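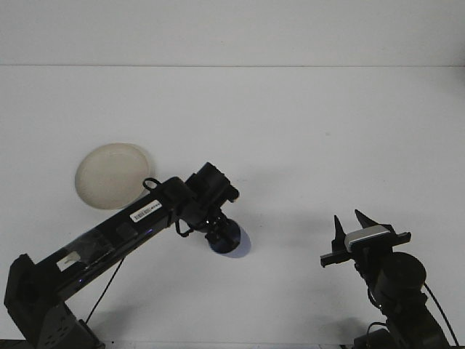
Bench rules meeting, Gretham workshop
3rd September

Present: Wiebke Fröhlich, Silviu Enache, Ciarán Nic Aodha, and me (Finn Wendt) on minutes again. Friederike Ruppert joined by phone from Drilisville and dropped out twice, so if I've got your bits wrong, Friederike, shout.

1. Last minutes
Agreed, apart from Silviu's name being spelt two different ways. Sorry Silviu!

2. Stop button
Long one, this. The draft says the person running an arm must be able to reach the stop button from where they stand. Ciarán wanted "within arm's reach" and Wiebke asked whose arm, fair enough as she's a good bit shorter than he is. We went with up to 70 cm from the operator's usual spot, and it has to be measured and written on the bench card. Silviu will go round with a tape.

3. Two arms on one table
Rule 2 in the draft said one trained person per arm. I thought that was over the top for slow work and said so (at some length, I'm told). Friederike pointed out that with one person watching both, you tend to look at whichever arm is moving and forget the other one. We've settled on this: one person may run a pair at slow speed, but anything faster needs a second person at the table with their own stop button. Wiebke isn't keen and wants it noted that she'd have kept the old wording. Noted.

4. Cables
Any cable on a moving arm gets checked at the start of the day with the power off, all the way through the bends. Slack has to be enough for the full range of movement without catching on the next joint. Ciarán asked if tape counts as a fixing. No. Clips or ties only, and he's ordering more from Lammers.

5. Clear table
Only what the job needs goes on the table. Mugs, phones and spare screws live on the shelf. We had a bit of a wrangle over pens, and pens also live on the shelf.

6. Changing the tool on the end
Power off, tag on, then change it. After that, a slow test run with hands well back before anyone loads a job. Silviu says the Jukano log sheet has no box for tool changes, so people scribble in the margin and he can't read half of it. I'll add a box.

7. Labels
Every arm needs a label you can read without leaning over it. Friederike's list from Drilisville has 107 entries and 26 of them have no bench number next to them. She'll send it over and Ciarán will fill in the ones that are ours.

8. Any other business
Wiebke asked for the rules to fit on one side of paper. I'll try, but I'm not promising anything with the cable section in. New starters to be walked through them at the bench, and we'll look at the whole lot again in December.

Jobs
Silviu: measure stop buttons, fill in bench cards
Ciarán: clips and ties, bench numbers
Friederike: send list
Finn: log sheet box, tidy draft, send round to everyone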